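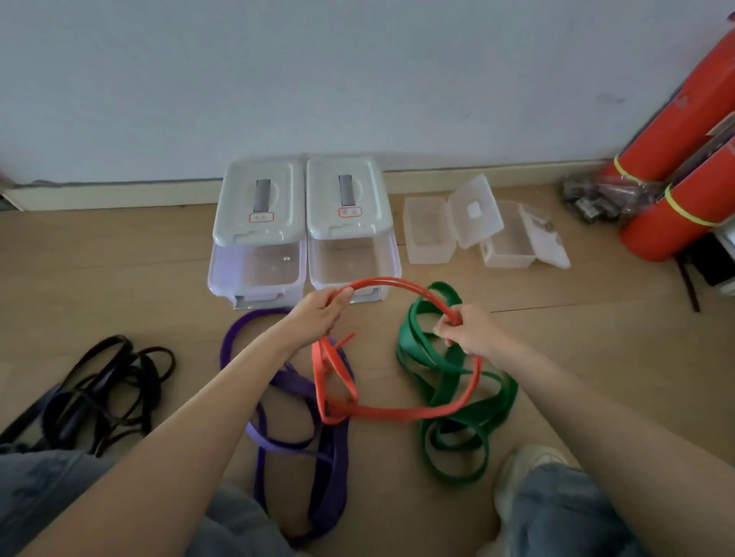
27 May 2018

Resting pulse normal, slept seven hours, right knee quiet on the stairs down and slightly stiff on the first few steps to the kitchen. Stiffness gone by the time the coffee was made. I am recording this as a two on the same scale I used all spring, where one is nothing and five is the level at which I would cancel.

Long walk yesterday, the reservoir loop above Dratau, with the loaded pack. Total climb 505 meters on the altimeter, corrected at the trig point, where it was reading low by the usual small amount. Went up by the forest road and came down by the old mill path, the wrong way around for scenery but the right way for the knee, as the mill path is graded evenly and has no steps. The forest road is steep for the first stretch and then levels off at the gravel pit. Held a pace at which I could still talk in full sentences. Did not test this with anyone present.

The pack is the Kaltora again. I had written it off in March over the hip belt, which slid under load however tight I pulled it. The fault was in the order of adjustment. I was setting the shoulder straps first and the belt second, so the belt was only ever taking up what was left. Yesterday I loosened everything, put the belt on top of the hip bones, tightened that, then the shoulders, then the small load straps at the top, and only lightly. It stayed put for the full loop. There is still a squeak from the left side of the frame on each step. Wax on the contact point made it quieter for the first hour and then it came back. I will try a strip of cloth tape between frame and sleeve.

Water: carried two liters, drank a little over one. Too much carried for a cool day, but the spring at the gravel pit was dry last year in August and I want to be used to the weight.

The pace arithmetic for Grornarlow needs redoing. My original plan used the guidebook rule, so many meters of climb per hour plus an allowance for distance, and took 400 meters an hour as the climbing rate. On yesterday's figures I can hold that with a loaded pack on a good surface. I do not believe I can hold it on the upper section, where the path is loose and the steps are uneven. The day from the Zhuravel hut to the pass has 1,000 meters of climb, nearly all of it in the second half. At the guidebook rate that is two and a half hours of climbing time. If I slow down by a quarter, it goes to three hours twenty. That is still acceptable with an early start, but it removes the long lunch and puts me on the far side of the pass in the afternoon, when the weather there tends to turn. So: leave the hut at first light, eat standing up, lunch after the descent. Breakfast at the hut is served late. I will have to write and ask if they put out bread and cheese the night before.

Descent is the real limit, as before. The climb makes me tired and the descent makes me lame. Poles help, provided they are lengthened for the downhill, and I forgot to do that until halfway down the mill path. The difference was obvious within a few minutes. Mark the shafts with a ring of paint at both settings so that I do not have to guess.

Appointment with Tamara Tkachuk went as expected. She had me do single-leg squats to a bench on each side and watched the knee for drift. Left side clean. Right side drifts inward near the bottom, less than at the last visit. Her view is that the hip is the cause and the knee is where it shows up, so the work stays the same:

Side steps, both directions, slow.
Step-downs from the bottom stair, heel to floor, no push from the back foot.
Bridges, one leg, with a pause at the top.
Calf raises on the edge of the stair, knee straight and then knee bent.
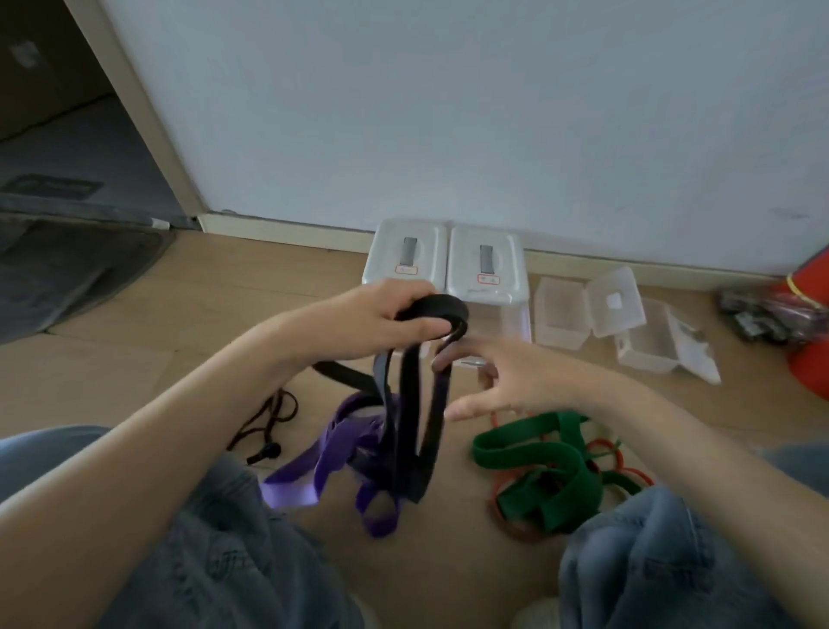 Three sessions a week, never on the day before a long walk. She wants the step-downs done from a lower height until I can do all of them without the hip dropping, and she wants them slower than I do them. I timed myself this morning with the kitchen clock. I was taking two seconds on the way down where she asked for four. At four seconds the right leg shakes noticeably toward the end of the set. I can see why I was hurrying.

Changed one thing on my own account. The side steps were feeling too easy, so I moved the loop from above the knees to the ankles and cut the number of steps. Same effort by feel, more of it on the outside of the hip. Will mention it at the next visit. If she objects I will move it back.

Boots: the resoled pair has now had five outings. Heel holds well. The tongue still folds over on the right foot if I lace it in a hurry, and the fold presses on the tendon above the ankle. Lacing it slack over the arch, with a locking knot, then tight above, cured this on the second half of the walk. The inner liner is worn through at the left heel, a patch the size of a thumbnail. It does not rub yet. Ask the cobbler in Dratau if he can glue in a piece of thin leather, and do it well ahead of the trip so there is time to find out that it was a mistake.

Weight of the packed bag is still too high. The obvious items are the second stove cartridge, the spare trousers and the large towel. I am keeping the trousers. The cartridge can go if the hut sells them, another question for the same letter. The large towel goes regardless.

Plan for the coming days: exercises this evening, rest, then the short hill with no pack and the poles set correctly. If the knee is at two or below the next morning, repeat the reservoir loop in the other direction, down by the forest road, and see what the steep part does to it.

Letter to the Zhuravel hut drafted. Need stamps.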